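Sorting Small Parts with Perforated Baskets

Goltstead Community Workshop, Member Handbook, Section 16

Purpose

This section explains how members are expected to sort, clean and store small loose parts at the shared benches. It applies to rubber pads, feet, grommets, spacers and similar items that are too large for the drawer cabinets and too small for open shelving. Parts that hold liquid, and parts with sharp edges, are covered in a separate section.

What You Will Need

One perforated plastic basket for each type of part
A soft brush
A bowl of warm water with a little dish soap
Two clean towels
Card labels and string
A pencil

Baskets may be taken from the rack beside the Bendham Room. Members should choose a basket with openings smaller than the smallest part to be stored. If in doubt, place one part in the basket and shake it gently over the bench before filling.

Step 1. Clear the Bench

Remove all finished work and return tools to the wall. Wipe the surface with a damp cloth and allow it to dry. Lay one towel flat on the side nearest the sink.

Step 2. Separate by Material

Rubber, metal and hard plastic parts must be kept apart. Rubber left against oily metal may soften or stain over time, and the marks are difficult to remove. Screws and other fasteners should go into lidded tins before any rubber parts are handled.

Step 3. Wash and Dry

Brush off dust first. Wash rubber parts in the soapy water, rinse them under the tap, and set them on the towel. Solvents are not permitted at the shared benches. Parts should be turned once while drying, and they should not be placed on or near the heater.

Step 4. Place the Parts in the Basket

Long pads should lie flat on the floor of the basket and run in the same direction. They should not be folded, stood on end or forced under one another. Leave enough room for a hand to reach in and lift out a single pad without disturbing the rest.

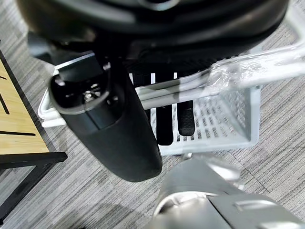

Black rubber pads in a white perforated basket.

When the floor of the basket is covered, begin a second basket. Stacking is allowed only for flat parts of the same size, and then no more than two layers deep.

Step 5. Label

Write the name of the part, the material and the month of sorting on a card, for example "Pads, rubber, February." Tie the card through one of the openings in the side wall. Adhesive labels are not to be used on baskets.

Step 6. Return to Storage

Place the basket on the shelf marked for its material. Rubber parts belong on shelf 122 and hard plastic parts on shelf 241. Enter the basket in the Manurung ledger by the door and initial the line.

Routine Care

Empty baskets should be rinsed and left upside down to drain. A cracked basket should be set aside for the bench supervisor, Fumiko Minami. Requests for additional baskets or shelf space should be addressed in writing to Hafiz Kusuma at the Gastier Street office.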